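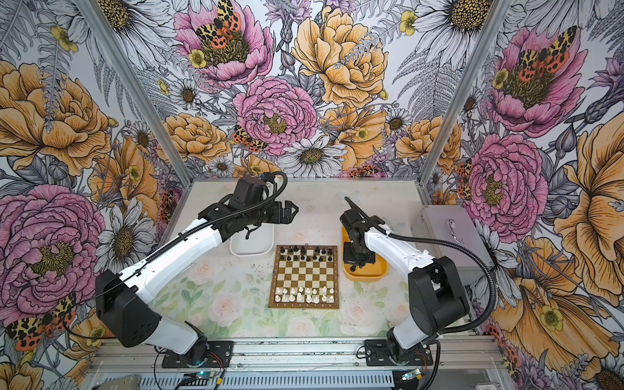 Widance twin-arm bench cell, from Sedside
Two arms, aluminium frame, two-finger gripper on the left arm. Board games, sorting, small parts.

Price: $17,000 ex tax. Spare gripper $2,000.
Lead time: 6 weeks, longer for orders placed after May
Warranty: 2 years, arms only. Cables not coverd.

Budget for freight and a proper bench. Trays, bins and chess set not included, sorry. Prirero controller sold seperately.

Schools: ask for a written quote, good for 17 days.

Prices updated 2020-03-08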